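ok so Liveo con recap thread bc people keep asking in my DMs and I can't type this 40 times. sorry in advance for typos, am on a bus

for anyone new: Liveo is the fan meetup for Vadholm, the old puppet show with the lighthouse and the goats. ran for like three seasons, never got a proper ending, we are all still mad

got to Zondthorpe late. train thing. missed the opening singalong completely. Stela Crăciun sent me a voice memo of it and you can hear someone sobbing in the second verse - might be Stela

badge number 574. wanted a lower one. signed up the minute it opened!! whatever

attendence was 3231 over the weekend per the sheet at the info desk. last time was 2538. for a goat puppet show. I love us

Howells hall is way better than the old place. toilets on the same floor. real coat check. food still bad tho, 1 sad soup and it ran out before the costume parade

costume parade: Leif Dahlgren won AGAIN with the harbor master coat. fine. it's a good coat. but Alina Dumitrescu had the full storm goat with working eyelids and got second and I will be bringing this up until October
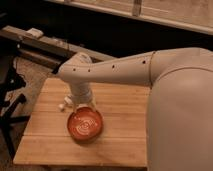
also the parade judges need to say what they're scoring. is it sewing? is it acting? Alina stayed in character in the elevator. that should be worth something

script reading was the best hour of the whole thing. they did the lost episode, the one with the fog bell. Gheorghița Mihăilă read the goat mother and did NOT do the voice, just read it plain, and it wrecked the room

ok the drama since you all want it. yes there was a fight at the ending panel. no I'm not naming the guy. he thinks the lighthouse keeper was dead from episode one. he had slides. so many slides

Paraschiva Pană let him get to slide 55 and then asked who he thought was eating the sandwiches. room lost it. he sat down

(I do kind of see his point about the boots. don't @ me)

trading table notes - bring pins. everyone wants pins. I brought stickers and came home with most of my stickers. got one goat patch from a very nice mom and her kid and thats it

kid was maybe seven and knew more of the songs than me. found the show thru her grandpa's tapes. good for her

if you're going next time: book your room early, the cheap hotel by the station was gone in a day. wear flat shoes. eat before

oh and whoever left a green scarf on the back row at the script reading, Stela has it. message her not me

pics of the costumes are going up when Leif sends them. he says tonight. he said that last night too

my stop, bye. will answer stuff later

22 March 2022 edit: scarf has been claimed!! still no pics from Leif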